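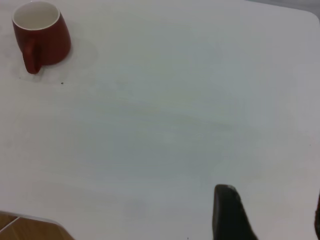
Figure 3. Wrist view of the drink task, with the red mug at the far side of the table.

4.2 Spooning and pouring

Making a hot drink is a small chore, but it joins several skills. In the Tredgate kitchen set we ran 60 trials with a spoon and dark granules. The arm must hold the spoon level until the bowl is over the mug – a small tilt on the way spills the load.
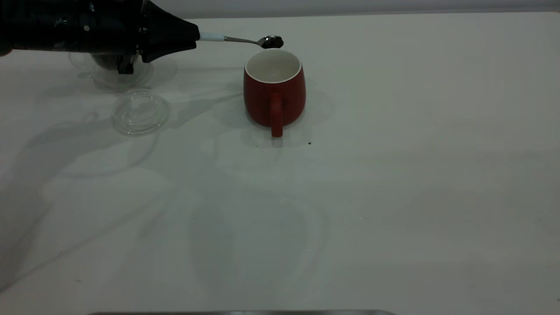
Last modified: December 27, 2018

Of the 60 trials, 39 ended with the full spoonful in the mug. In 8 the gripper lost the spoon. We would not yet leave this chore to a machine.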